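The Plimthorpe Correction

The gauge at Plimthorpe had been read by hand for 88 years before anyone compared it with the gauge at Lakulham. The two stood on the same river, one upstream of the weir and one below it. The difference between them should have been constant in dry weather. It was not constant in dry weather.

Salamatu Owusu found this on her fourth day in the records room. She had been hired to transfer the daily sheets into a single table, and the work required her to type two numbers, move down one row, and type two more. The difference column filled itself in. For the early years it stayed at 327 millimeters, give or take the width of a pencil line. Then, in an April, it went to 300 and stayed there.

She checked the sheets on either side. The ink was the same and so was the handwriting. The reader at Plimthorpe in that period had signed each page Osei, with no first name, and had a habit of crossing his sevens. The reader at Lakulham used a stamp.

She wrote a note and took it upstairs.

Thaís Figueiredo read the note standing up. She was the senior hydrologist and had approved three flood maps that depended on the Plimthorpe record.

"Which one moved?" she asked.

"I can't tell from the difference."

"No. You'd need a third point."

There was a third point. A brass bolt had been set in the wall of the Ladetti mill when the river was first surveyed, and its height was given in the original report. The mill had closed, but the wall was still listed as standing. Figueiredo signed out a level, a tripod and a staff, and they drove there the next morning.

The bolt was behind a downspout. Owusu held the staff on it while Figueiredo took the reading, moved the tripod, and took it again. They carried the line down the towpath in short legs, closed it on the Plimthorpe gauge, and then ran it back. The two runs agreed within two millimeters. The Plimthorpe gauge was 27 millimeters lower than the report said it should be.

"Settlement," Owusu said.

"Settlement takes years. You have this happening between one page and the next."

They went back to the records room and pulled the maintenance ledger. It had no entry for that April. It had an entry for the previous October, for paint, and one for the following summer, for a hinge. 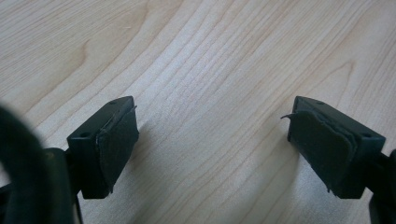
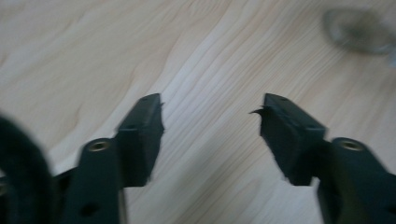

River Records Section, Staff Writing Group

Owusu stayed after the others had gone and read the remarks column, which she had been told to skip. Osei had used it sparingly. He noted ice. He noted a drowned sheep, and the day the lock keeper retired. On the last day that the difference stood at 327 he had written: "Post struck by barge. Reset by self. Believe true."

She turned the page. The next remark was dated nine days later and said: "Checked again. Believe true."

There were 613 sheets between that one and the end of his service. On eleven of them, at no regular interval, the remarks column held the word "Checked." It did not say against what. On the last sheet he had written the level, crossed the seven, and signed his name. The remarks column was blank.

In the morning she showed Figueiredo the entry.

"He set it by eye," Figueiredo said. "Against the waterline on the old post, most likely. That would give an error of this size."

"Why didn't he report it?"

"He did report it. It's in the remarks."

The correction was simple to apply. Every level at Plimthorpe after the barge was too high by 27 millimeters, so 27 was subtracted from each. The three flood maps were run again. On two of them the boundary did not change at the printed scale. On the third it moved off a garden.

Figueiredo asked for a paragraph to go with the revised table. Owusu wrote that the gauge post had been displaced by impact and reset without instruments, and that the date was known from the observer's own note. Figueiredo read it and crossed out "without instruments."

"It's accurate," Owusu said.

"Put 'by the observer.' That's accurate too."

Owusu made the change. She saved the table, went back to the row where she had stopped, and typed the next two numbers. She had added a third column, for remarks.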